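Skomen home chore simulator – two arms, one messy room, my review
Posted September 7, 2024
3 out of 5

Short version for people in a hurry. Good practice tool, does not mean a robot is doing your dishes by December. Long version below, typed fast, sorry.

Skomen is a desktop program. You get a simulated room, a two-armed robot and a list of chores. Clear the table, put the chair back, open the cabinet. You drive it yourself or plug in a control program and watch. I paid 50 dollars for the home pack from Fornbridge, download only. Wanted to know if any of this stuff is ready for a real kitchen, or for the packing bench at work.

Install was easy. Took 5 minutes. Menus are ugly, who cares. Default view rides with the robot and it tilts a lot, so give your stomach a day to get used to it.
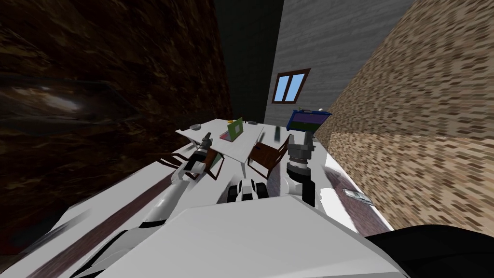

Can a robot clear a table by itself yet?
Sometimes, if the table is simple and you don't mind waiting. Move one thing to a new spot and the success rate drops hard.

That was my experiance anyway. I ran the table chore with the built-in controller, then with Ding, the free add-on everybody on the forum likes. Ding is smoother. Reaches less like a crane. Still hesitates over small stuff, backs off, tries again. A ten year old would be done and back on the couch.

Chairs are worse. A chair is big, has legs everywhere, and the arms have to agree on who's pulling. Mine ended up arguing.
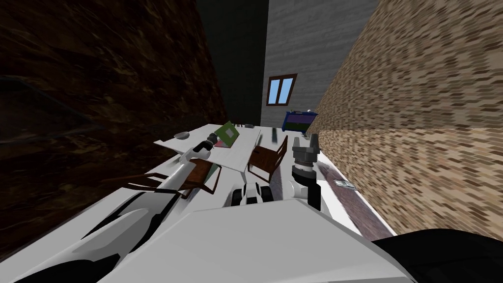
Table chore in the home pack, small bowl at the left end and chairs still in the way.

Now the close-up work. You can switch to a gripper view and I'd say do that early, it's where you learn the most. Knobs and handles are the hard part of housework for a machine. Come in at a bad angle and the fingers slide right off. I spent most of an evening on this and got decent at it by hand, the automatic mode did not. 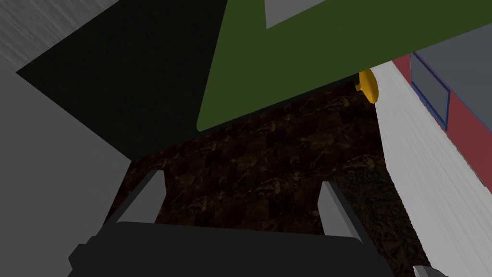 Gripper view, fingers open, yellow knob up ahead on the right.

Compared to Lurkitz, which I used last year: Lurkitz looks prettier and crashes more. Skomen crashed on me 2 times total, both while saving. Lurkitz has a better shop-floor set though – bins, carts, labels. If you want warehouse type jobs get that one instead.

Things I'd fix. The undo is slow. Textures are pretty rough, brick looks like an old video game. Resetting the room takes to many clicks.
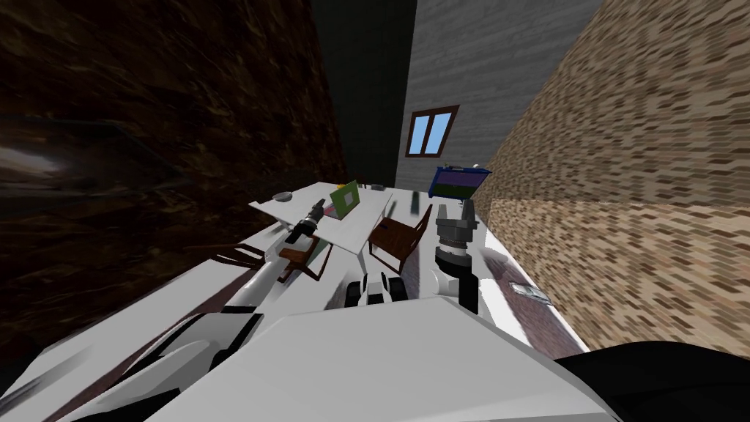 And the manual is thin, half of it is about licensing. The chore editor gets one page. I had to work out by trial and error that you can save a start position and load it for every run, and that setting alone made the whole thing usable for me.

So are machines ready for chores? Same motion, same spot, all day, sure, shops have had that for years. A lived-in room, no. I'd let one wipe a counter if I was standing there.

Worth the money if you like tinkering. Skip it if you were hoping for a maid. Will update if the next version fixes the saving bug.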